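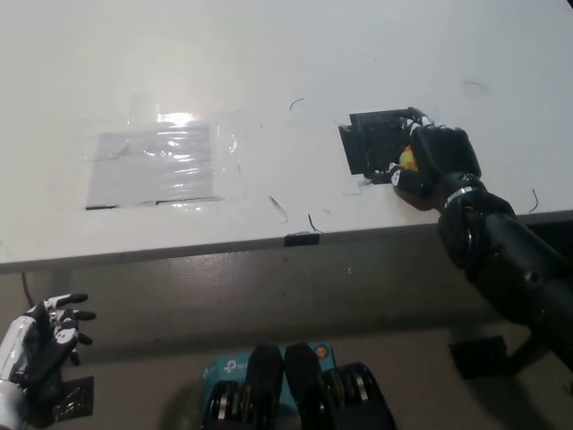 Clear film taped to a white worktop: does it protect anything?

Asked by Jingyi Xiong

I have a big white table in my workroom, bought used from Findberg. The top is scuffed in places and picks up every dark smudge. A friend swears by taping a sheet of clear plastic over the spot where you do the messy work. I tried it with a piece off a roll and some tape. It wrinkles, it throws the ceiling light back in my eyes, and one edge has already started to curl up. Is there any point to this, or am I making the table worse? I don't want to pay for a fitted cover if those are just as useless.

2 answers

Dilruba Ranasinghe
Depends what you mean by protect. Thin film will keep glue and ink off the surface. It won't do a thing for scratches, whatever the package says. Grit gets in at the loose edge and then you're rubbing it into the top every time you lean on it. I'd want to know how your friend's table looks with the sheet off.

If you're going to keep using it, wipe the table down first and let it dry. Tape one long side, pull the film across with a straight ruler, then tape the opposite side. Do the short sides last. Tape all the way along, corners included. You will still get some wrinkles. Anyone who says theirs came out flat is using a thicker sheet.

For the glare, turn the table or move the lamp. I bought a "no glare" film from Gristmont in January and could not tell it from the ordinary stuff.

Also, those thin dark curved bits that collect on a white top are usually hair or snipped wire. Pick them up before you tape. Wire under film will leave a mark when you press on it. Ask me how I know.

As for fitted covers, I paid 76 dollars for a Notell one and it slid around until I taped it down too. So now I have an expensive sheet with tape on it.

uddin_fan_924
just get a Uddin cutting mat, works great, never had a problem

Reply from Jingyi Xiong
Does it stay put without tape? And how long have you had it? "Never had a problem" could mean two weeks.

Reply from Dilruba Ranasinghe
A mat is fine if you only work in one spot. Check that the back doesn't stain. Some rubbery ones turn a white top yellow, and that won't wipe off. I'd put a scrap under a corner and leave it a couple of months before trusting it.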